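업무일지 2018년 8월 12일

본 일지는 플루스티미네 물류지원동 소분 공정의 자동화 전환 기간 중 담당자가 매일 작성하는 기록의 일부이다. 공정 수치는 별도 대장에 기재하며, 이곳에는 작업장의 변화와 인원 운용에 관한 사항을 중심으로 적는다.

오전 조회에서 금일 작업 배치를 공지하였다. 소분대 세 곳 가운데 두 곳은 종전대로 수작업으로 운영하고, 한 곳은 펠타미코 설비로 운영한다. 수작업 인원은 7명이며 전월과 동일하다. 다만 그중 두 명은 오늘부터 설비 감시와 투입 준비를 겸한다. 두 사람 모두 소분 경력이 길어 물품의 상태를 손끝으로 판별하는 데 익숙하나, 화면의 경보 이력을 읽는 일은 처음이다. 본인도 첫 주에는 같은 어려움을 겪었으므로 점심 전까지 옆자리에서 함께 이력을 확인하였다.

오전 처리량은 세 소분대를 합하여 2,369건이다. 설비 쪽에서 재작업으로 분류된 것이 141건이며, 대부분은 포장 모서리가 접힌 품목이었다. 수작업대에서는 이러한 품목을 작업자가 말없이 펴서 통과시켜 왔기 때문에 지금까지 불량으로 집계된 적이 없다. 다시 말해 기존 집계에는 작업자의 손질 시간이 드러나지 않았던 것이다. 이 점은 월말 보고서에 반드시 반영하여야 한다. 전환 전후의 수치를 그대로 비교할 경우 수작업 인원의 기여가 실제보다 작게 평가될 우려가 있다.

중식 후 카푸르 측 기술 담당자와 통화하였다. 경보 문구를 우리말로 바꾸는 건은 다음 갱신에 포함하겠다는 답을 받았으나 시기는 확정되지 않았다. 그동안 사용할 대조표를 본인이 작성하기로 하였다. 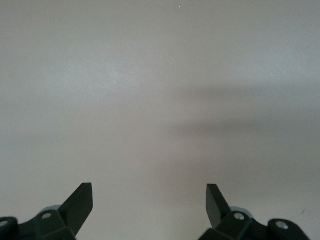
감시 업무를 맡은 인원에게 가장 먼저 교육하여야 할 사항은 투입 전 점검의 순서이다. 현행 지침서는 구동부와 전원 계통만 다루고 있어 작업면에 관한 항목이 없다. 수작업 시절에는 작업대를 닦는 일과 살피는 일이 한 동작이었으므로 따로 적을 필요가 없었다. 이제는 누가 언제 살피는지를 정해 두어야 한다. 집게가 벌어져 있고 물린 것이 없는 상태에서 두 손가락판의 끝과 그 사이의 면을 먼저 보고, 이어 양쪽 나사 머리를 본 뒤, 작업면 가장자리로 시선을 옮기도록 순서를 정하였다. 오른쪽 집게 바깥의 짧고 가는 청회색 자국처럼 얼룩인지 긁힌 것인지 눈으로 가리기 어려운 것은 임의로 판단하지 않고 점검표에 위치를 적는다. 면 오른쪽에 넓게 드리운 그림자도 경계가 흐려 옅은 흔적을 놓치기 쉬우므로, 해당 부분은 보는 각도를 바꾸어 한 차례 더 확인하도록 하였다.

위 순서를 적용한 점검표 초안을 오후 휴식 시간에 두 사람에게 보이고 의견을 들었다. 한 사람은 항목이 지나치게 많아 투입이 밀리면 형식적으로 표시하게 될 것이라고 하였다. 타당한 지적으로 판단하여 중복되는 두 항목을 삭제하였다. 다른 한 사람은 점검 중 설비가 움직이지 않는다는 것을 어떻게 확인하느냐고 물었다. 정지 절차는 안전 지침에 별도로 규정되어 있으나, 점검표 첫 줄에도 같은 내용을 옮겨 적기로 하였다.

휴식 시간의 모습도 전과 달라졌다. 종전에는 소분대별로 함께 쉬었으나, 설비 감시 인원은 교대로 자리를 비워야 하므로 동료들과 시간이 맞지 않는다. 사소한 일로 보일 수 있으나 면담에서 가장 자주 나온 이야기이다. 임금이나 직급에 관한 질문보다도 많았다. 내일부터 감시 교대 시각을 앞당겨 최소한 오후 휴식은 전원이 겹치도록 조정해 볼 예정이다.

구틸라크 동에서 인원 지원을 요청하였으나 이번 주는 응하지 않기로 하였다. 설비가 들어왔으니 여유 인력이 생겼으리라는 것이 그쪽의 이해이나, 현재로서는 그렇지 않다. 손이 덜 가는 시간은 있어도 자리를 비울 수 있는 시간은 늘지 않았다. 회신문에는 이 내용을 완곡하게 적었다.

퇴근 전 대조표 초안을 출력하여 설비 옆에 비치하였다. 점검표는 200부를 인쇄 신청하였으며, 수령 전까지는 복사본을 사용한다. 모서리가 접힌 품목의 처리 기준은 품질 담당 부서의 회신을 기다리는 중이다. 회신이 올 때까지 해당 품목은 수작업대로 돌린다.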